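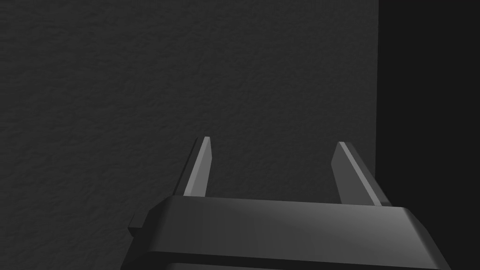 # Mevel Planner after two months: mostly a keeper

I put off buying a motion planner for ages because the free stuff got me most of the way there. Then in January I lost a whole weekend to an arm that kept taking the scenic route around a shelf, and I caved and got a Mevel license.

So, the good part first. It's fast! I threw 2,000 random start and goal pairs at it in simulation, with one big rough slab standing in front of the arm, and it found a path for every pair that had one. My old setup (a pile of scripts on top of Janora, which I still kind of love) choked on 843 of the same batch. I'm sure somebody better at tuning could close that gap, but I'm not that somebody, and I'd had enough of editing config files at midnight.

The wrist view is the thing I use most. You get the two fingers sticking up at the bottom of the window and whatever you're headed for behind them, so you can step through a plan and see right away if you're coming in crooked. I used to do this from a side view and squint. I do wish there was a distance readout you could pin on top of it, because with a plain gray surface filling most of the window it's really hard to judge how close you are. A little grid would do.

Collision padding is where I got grumpy. The default is huge, and it's buried three menus down under "Scene," not under "Planner" where any normal person would look. Until I found it, the planner kept telling me perfectly good approaches were blocked, and the error just says "goal invalid." Invalid how?? Once I set the fingers separately from the rest of the gripper, things got a lot better (do this first, before you import anything).

Importing my gripper model went fine, except it came in with the jaws open and the planner treated them as fixed open. There's a checkbox for that too. The docs mention it on the Floseo plugin page, of all places.

Price: I paid 759 for the single seat, and updates cost extra after the first year, which stings a bit. Olaniyan is cheaper and has nicer docs, but its planner has no wrist view, and I'd miss that every day.

Four stars from me. I'd go to five for a pinned distance readout and an error message that says which part is hitting what.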